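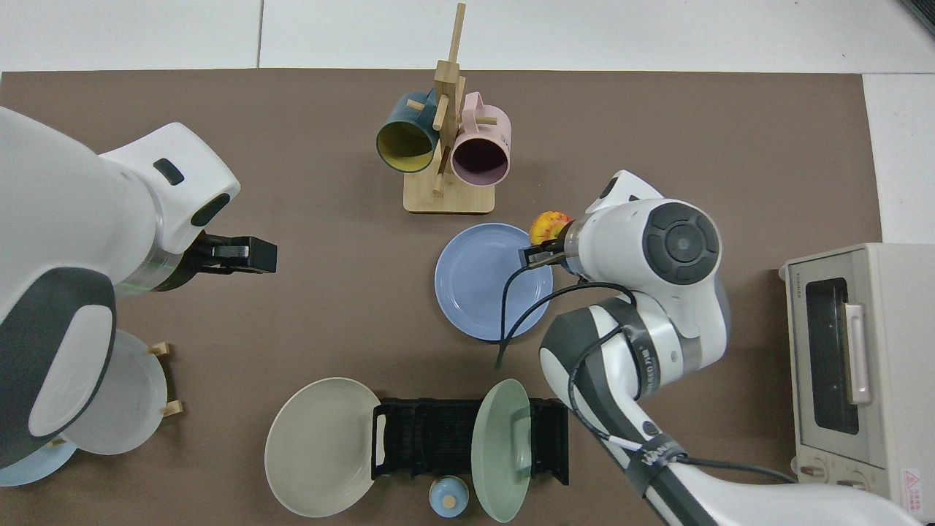
Monday, January 6, 2025

First day back in the glaze room. The kiln was left off over the break and read 230 on the old controller when I switched it on, so the thermocouple is drifting again and I've put it down for replacement. Opened the last firing from before the holiday, all Flerner stoneware body, and only the lower shelf has pinholes. I want the next lot of mugs to have a lining that contrasts with the outside, like the dark teal one with the yellow interior on the mug tree, so most of this week goes on liner glazes. A pale outside with a dark inside, as on the pink mug, is the second choice if the yellow won't behave.

Liner tests, batch A. Base is the Moges clear, sieved twice, with yellow stain at four, six and eight per cent. Mixed 700 g dry of each. The four per cent bucket went thick overnight before the break and I've let it down with water by eye, which I shouldn't have done, so treat those tiles as a guide only. Will weigh a pint of each tomorrow and write the figures on the lids.

Pouring order: inside first, count of three, pour out with a twist, leave it to dry, then wipe the rim back before dipping the outside. Last time the rims were wiped too late and the teal crept over the lip on the thin ones. A damp sponge works better than the foam block. The foam block leaves crumbs.

Crazing. Two liners from the Clerkero recipe have crazed since they came out. Fine lines, only seen with ink rubbed in. Same body, same firing, so I think the glaze wants more silica. Will try an extra three per cent and then five. If five is still crazing I'll drop the recipe and stay with Moges.

Test numbers carry on from the old book. Last tile used was 2842, so batch A starts on the next one. Please scratch the number in before bisque. Oxide pencil burnt off some of the last set and I can't match them to anything.

Stores: the Flisia frit is down to the bottom of the sack. Order code is 3676, the supplier changed it in the autumn and the label on the shelf is still the old one. Whiting is fine. Need more test cones and a new 80 mesh sieve, the present one has a split near the seam that I've patched with tape.

To do:

- thermocouple
- silica additions, both strengths
- wash the kiln shelf with the glaze run on it
- handles on the second tray, they're under plastic and should keep until Wednesday
- teal outside glaze needs a stir and a fresh sieve before anyone uses it

Bisque goes in tonight on the slow programme, lid propped for the first two hours.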